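Skotudton Numismatic Society Member Forum
General Discussion > Meetings and Lot Viewing
Topic: Proposed lighting rule for the December lot viewing
9 replies

LHegarty
Posted 2020-10-23
Members are advised that a change to the lot viewing rules has been proposed for the December sale. Under the present rules, each viewer may bring a personal lamp of any kind. The proposed wording is as follows: "All lots shall be examined under lamps supplied by the Society. Personal lamps shall not be used at the viewing tables. Personal loupes remain permitted." Comments are requested in this thread. Please confine remarks to the lighting question. Matters relating to the Rallex consignment and its reserves will be dealt with separately.
Liam Hegarty

halfdime_reader
I support the rule as written. At the last viewing I examined the same Barber half at two tables. At the first it appeared to have full luster with light gray toning. At the second, under a warm bulb that another member had brought, I would have called it cleaned. A buyer is entitled to compare lots on equal terms, and a consignor is entitled to have the coin seen the same way by every bidder.

Moynihan_Tokens
I must respectfully object. Members who have examined coins under one lamp for many years have trained their eyes to that lamp. I know what hairlines look like under mine, and I do not know what they look like under a lamp I first meet on the day of the sale. The rule would make the viewing uniform for the lots and unfamiliar for the bidders. I would also ask what lamp the Society intends to supply. The proposal does not say.

LHegarty
The lamp has not been selected. The Bidari desk model was mentioned in discussion, on account of its adjustable neck, but no purchase has been approved.

obverse_first
The Bidari lamp has a frosted cover. That is suitable for color and for reading dates on worn copper. It is a poor choice for proof coinage, where a bare point of light is needed to show hairlines in the fields. If the Society is to require a lamp, it should require one that will serve for both purposes or supply two types. I would not vote for a rule that leaves this open.

halfdime_reader
Could the cover be removed?

obverse_first
It could on the older version. I cannot speak for the current one.

Moynihan_Tokens
The preceding exchange illustrates my concern. We are being asked to give up equipment that we know in favor of equipment that no member has yet tested. I would accept a compromise under which personal lamps are permitted at one designated table, with the Society's lamps at the others. A member who wished to compare a lot under both could carry it across with an attendant present.

large_cent_varieties
I would support the designated table, with one reservation. Lots should not travel between tables. We had a 1798 cent put back in the wrong box in a previous year, and it was not found until the lot was called. The attendant was present on that occasion as well. If a viewer wishes to use both kinds of light, the viewer should return the lot and request it again at the other table. This is slower, but it leaves a record on the sign-out sheet.

I would add that the color of the bulb deserves as much attention as the cover. Toned silver is judged largely on color, and a warm bulb will make a dull brown coin look golden. Whatever model is chosen, the bulb should be a neutral white, and all of the tables should have the same one. I would also ask that the overhead lights on the window side be turned down during viewing, as they produce a second reflection in the fields which is easily mistaken for a rub on the high points.
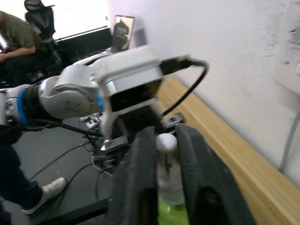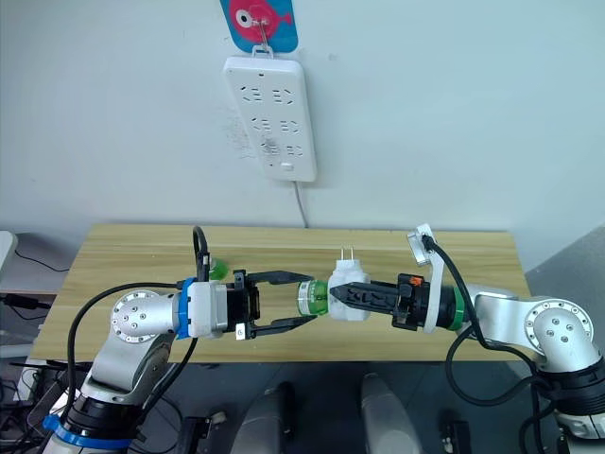

Lot viewing also depends on where the lamps draw their power, and the proposed rule is silent on this. Four lamps at the tables, with cords run along the floor, will sooner or later lead to a fall or to a tray being pulled over. A strip fixed high on the wall, in the manner of the white one in the second picture with its three rows of two sockets, keeps the plugs in plain sight and off the floor, although the cords must then be tied back along the wall. I would ask that the tables be moved closer to the wall before any lamps are ordered. Members who deal in paper money should note that this will bring them nearer to the radiator.

obverse_first
I agree on the bulb. I do not agree on the position of the tables. With the tables against the wall, viewers can sit on one side only, and the line for the early copper was already long at the last sale. I would prefer the tables where they are, with a cord cover taped down across the walkway. As to the designated table, I am prepared to support it if it is stated plainly that no claim of misdescription will be heard from a bidder who viewed a lot only under a personal lamp.

LHegarty
The comments above have been noted. A revised text will be put to the membership as follows: "Lots shall be examined under lamps supplied by the Society, fitted with bulbs of a single neutral color. One table shall be set aside for the use of personal lamps. Lots shall be returned and signed out again before being viewed at another table." The question of misdescription claims touches the terms of sale — it will need to be raised with Rallex before anything is promised here. The placement of the tables and the cords will be settled when the room is set up. Members with experience of a lamp suited to proof coinage are asked to post the model and the type of cover in this thread.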